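Bottles, arms and the late shift

25 November 2020

I've worked at the Rendlow site in Tosville for eight years, mostly on the returns line, where empties get sorted out of mixed rubbish. In May the firm put in arms for the bottle work. People keep asking me what the job is like now, so I'm writing it down once.

The bench work is plain enough: a plastic bottle, a gripper and a pale tabletop.

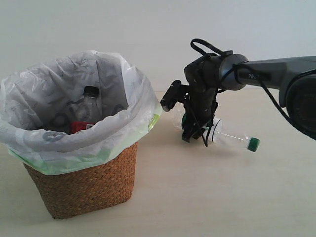
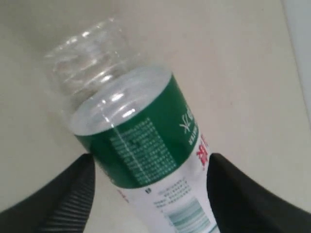

What changed for us

Before May, four of us picked by hand and swapped places every hour. A good shift was 2,000 bottles between us. My wrists were bad by the end of the week and I wore a support on the left one.

Now two of us mind the arms and the other two have moved to the baling side. No one lost their job, though the late shift was cut and with it the late allowance. I miss the money more than I thought I would.

Most of my day is clearing jams and logging misses. The software is called Tang and it wants a reason for every miss, picked from a list that doesn't have the reason I need. Crushed bottles are the worst. I put those through by hand.

It is quieter and I talk less. We used to chat across the belt all morning.

Training

We got two days at the Jirdale depot, which was fine for starting and stopping the thing but short on faults. I've asked for another day in the new year and am waiting to hear.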